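Vultstead Update Adds a Night Track, a Free Van and a Great Many Ways to Spend Coins

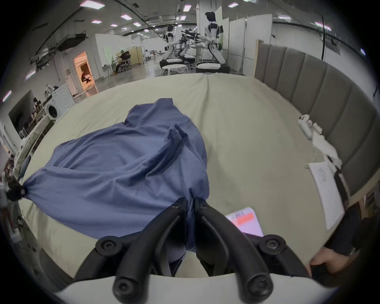
A fold of blue cloth, gripped on a pale green bedsheet.

The February update for Vultstead, the mobile racing game in which you drive very fast through a small town that never seems to mind, went live this morning. It weighs more than the last one, it wants your login again, and it opens with a full-screen ad for a set of gold wheel rims. Once you find the X to close that (upper left this time), there's a fair amount of game behind it.

The main attraction is Devley, a night track that runs from the harbor up through the old cannery and back down a hill with four hairpins. Players have been asking for a night track for as long as the game has had a suggestion box. Nudthorpe, the studio that makes Vultstead, has answered with one so dark that the first item on the new upgrade list is headlights.

Standard headlights are free. They light up the back of whatever you are about to hit. Wide beams cost 2653 coins, a price that seems to have been picked by somebody leaning on a keypad, and they show you the corner as well.

"We wanted the dark to mean something," said Abundio Manríquez, who designs tracks at Nudthorpe and drew the first version of Devley two winters ago. "In most racing games night is just daytime with a blue filter. We wanted people to be a little scared going down that hill." Asked whether people might be a little less scared for 2653 coins, he said the price was under review. So were the headlights.

A Van for Everyone

Anyone who logs in before the end of the month gets the Tapia, a delivery van with sliding doors and a top speed that the in-game garage describes as "honorable." It brings the number of vehicles in Vultstead to 141, if you count the two tractors, and the studio does.

The Tapia handles like a refrigerator on a wet lawn. It is also, for the moment, one of the best things in the game. Its weight is set so high that lighter cars bounce off it, and within an hour of the update the middle ranks were full of people in vans, driving slowly down the center of the road and refusing to be passed. One race on the harbor loop this morning had a full grid of eight Tapias. It took six minutes, and all eight were jammed together at the fish market for two of them.

Nudthorpe says it knows about the weight and will fix it in a small patch. Anyone who likes winning by being in the way should get their races in now.

The Valentine Event

There is also a Valentine event, called Two for the Road, in which you pair up with another player and share a single fuel tank. If one of you burns through it, both of you roll to a stop. The studio is selling this as romance. The matching is random unless you send an invite, so most players will be sharing their tank with a stranger who holds down the boost button from the starting light until the fumes run out.

There are 19 stages, with a prize at the end of each. Early prizes are stickers and small bags of coins. The later ones include a pink paint job, a horn that plays three notes of something that stops just short of being a song anyone could sue over, and a driver's outfit with wings. The final prize is a heart-shaped spoiler, which makes the car slower and can be seen from the other end of the map.

Jovita Alvarado, who runs the Hairpin Club, one of the busier player groups, finished the first ten stages with her brother before breakfast. She liked it more than she planned to. "You have to talk to each other the whole time, and mostly it's one person yelling about fuel," she said. "So it's pretty realistic." She was less pleased with the daily limit. Each pair gets five shared tanks a day, and after that the game offers to sell you more. Her advice is to skip boost on the first lap and coast down any hill you can find. She also says to turn off voice chat by stage eight if the two of you have to see each other later.

What Else Changed

The rest of the patch notes run long and include a few things players may care about more than the wings.

Steering by tilt finally has a sensitivity slider that goes below "frantic." Players who race lying down will still need to reset the center point before each event, since the game continues to believe that everyone sits up straight.

Replays can now be saved for up to 100 races. The old limit was twelve, and the oldest one vanished without a warning, usually the good one.

The garage sorts by name, speed or date bought. It used to sort by a method known only to the garage.

Rain on the quarry track has been turned down. Players on older phones had reported that it looked like gray bars, and it did.

Rival ghosts will no longer honk.

Not everything on the wish list made it. Private lobbies are still missing, and the notes say only that they are "on the road ahead," where they have been since the tractors came out. The map still can't be turned to face the way you're driving. And coin rewards for third place remain so low that some players steer into the wall and restart when they can see only bronze coming.

Early reaction on the game's message board has been warm, by message board standards. Devley is getting most of the praise, the headlight price most of the complaints, and there is already a long thread about whether driving the hill with the lights off is faster. Several people say it is. None of them has posted a replay.

The update is free on phones and tablets, and the Two for the Road event stays open until the end of the month. Unused event fuel will be turned into coins when it closes, at a rate the studio has not announced. Servers will go down for a short time at 3 a.m. for the van patch. Anyone in the middle of a race will be given credit for the position they were in, so expect a crowd at the front at 2:59.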